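Dreluten publishes findings on robots and everyday tidying

Flanden, September – Dreluten has today published the results of its study into whether robot arms are ready to take on simple chores in homes and small shops. The study covered 2,516 attempts at picking up, sorting and putting away ordinary items, and concludes that unsupervised use is still some way off. 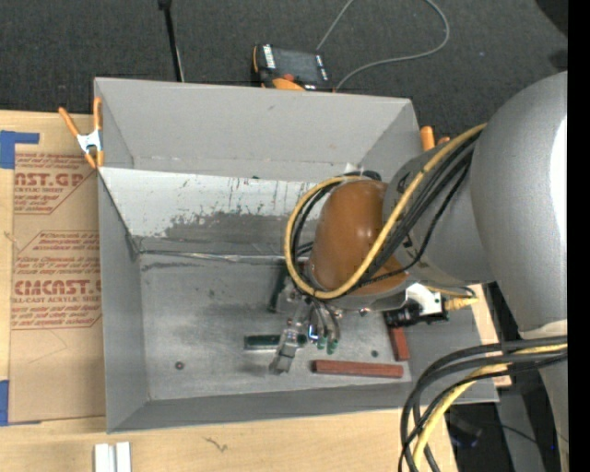
Sorting loose items remains the hardest of the chores studied. People clear a toy box or a stockroom tray without much thought, but a machine must choose a piece, reach it and avoid disturbing its neighbours. The bin work uses plain green and reddish-brown blocks, lying at different angles and partly hidden behind the gripper. A person had to step in on 228 attempts across the study.

"We would not yet advise a shopkeeper to leave one of these machines alone with the stock," said Fatos Vlachou, Head of Research at Dreluten. "For short, supervised tasks, the picture is more encouraging."

The work was carried out over almost 3 months with the Jankauskaitė workshop. A second stage, led by Tõnu Dambrauskienė, will look at folding towels and restocking low shelves.

The full report is available on request from the Dreluten press office.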